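Week 6 notes: Where does your stuff sit before you buy it?
Intro to Retail and Supply, posted 5 November 2022

Hi all! A few of you missed class because of the bus mess, so I typed these up a bit longer than usual. If you were there, skim the first half and slow down when you get to safety stock, which is where the homework lives.

We started with the Flirkolmont kettle. I picked a kettle since everybody has one and hardly anyone thinks about it. The store on Tindinham Road sells 14 of them in a normal week. So why doesn't the store just keep a whole year's worth in the back room? Somebody yelled "space!" and yes, space is a big part of it, but I want you to think about money too. Every kettle on a shelf has been paid for already, and that money can't go toward anything else until the kettle is sold. We call this holding cost. It covers rent, insurance, damage, theft, and the cash that's tied up.

Then there's the other side, ordering cost. Each time the store places an order, somebody fills in the form, a truck shows up, somebody signs for it and somebody unpacks it. Order tiny amounts all the time and you pay that over and over. Order huge amounts and holding cost eats you up. Most of this unit is about finding a sensible spot between the two (there's a formula, we'll get to it, don't panic).

Lead time is the wait between placing the order and having the goods. For our kettle it's 2 weeks. Multiply weekly sales by lead time and you get 28 kettles, and that's how many you expect to sell while you're waiting. If you reorder when you have exactly 28 left, you run out just as the truck pulls in. Sounds great on paper!
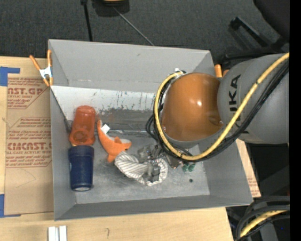

Real life is lumpier, of course. One week a magazine says something nice about the kettle and you sell double. Another week the truck is late. So we keep extra, and that extra is safety stock. Your reorder point is the lead time sales plus the safety stock. Please write that down somewhere you'll see it, because I ask for it on every single test and every single time a third of the room forgets the second half.

How much extra? Depends on how bumpy your sales are and how much it hurts to run out. A kettle shopper who finds an empty shelf will probably grab another brand. A hospital that runs out of gloves has a much bigger problem. We had a good argument about pet food, and I still think cats are pickier than the store planners believe, but fine, we can disagree.

We finished with the Griffiths case. The short version: Griffiths had 244 garden chairs left when the summer ended and had to pay to store them until spring. The next year they got nervous, ordered only 158, and sold out before the hot weather even arrived. Same buyer, same spreadsheet. When you read it, look at what they knew on the day they ordered, and try hard to forget how it came out.

For next time, read the Gorine chapter on seasonal goods (skip the box on currency, we don't need it). Then work out a reorder point for something you buy yourself. Coffee, shampoo, whatever. Show me your weekly use, your lead time and your safety stock, with a sentence or two on why you picked that much extra.

The project outline is due the first week of December. One page is plenty, and you can work in pairs. My office door is open after class if you're stuck on a topic.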